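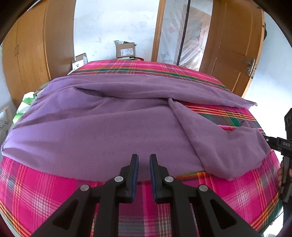 A purple fleece blanket on a bed with a bright pink plaid bedspread.

Lorkdale to test laundry lint filters in 800 homes
June 2019
By Staff Writer

The Lorkdale water utility will fit external lint filters to washing machines in 800 homes as part of a trial meant to reduce the amount of synthetic fiber reaching its treatment plant. Installation starts in the Sepp district and will then move to the older streets east of the river.

Fleece is knitted from polyester yarn and brushed to raise the surface. Short lengths of fiber break away during washing and leave the machine with the drain water. The Lorkdale plant removes most of this material in its settling tanks, where it becomes part of the sludge. The rest passes through to the outlet on the Lallia River.

The utility sampled the outlet at 19 points in March. Polyester was the most common fiber type in the samples, followed by acrylic and cotton. Counts were highest in the morning, when household laundry flow is also at its peak.

The filter selected for the trial is the Taltus, a canister unit with a stainless steel mesh that mounts on the wall next to the washer and connects to the drain hose. Two other units were tested on the bench. One was rejected for leaking at the hose clamp and the other for clogging before the end of a full cycle with blankets and towels.

Households will be asked to empty the canister after every seventh wash and place the lint in a paper envelope supplied by the utility. Envelopes will be collected with the regular meter reading, dried and weighed. Participants will also keep a log of load type, water temperature and spin speed. Lint should go in the envelope or the trash and should not be rinsed down the sink.

Renters may take part with written consent from the property owner. Machines that drain into a standpipe less than 2 feet high are excluded, as are shared machines in apartment basements.

The trial budget covers the filters, fitting and laboratory work. There is no charge to households, and units may be kept when the trial ends. A further 2,000 homes are on a reserve list and will be contacted only if the first group falls short.

Results will be published by district. The utility said it has made no decision on a rebate program or on any change to the plumbing code.

We use cookies to improve your experience on this site. By continuing to browse, you accept our cookie policy.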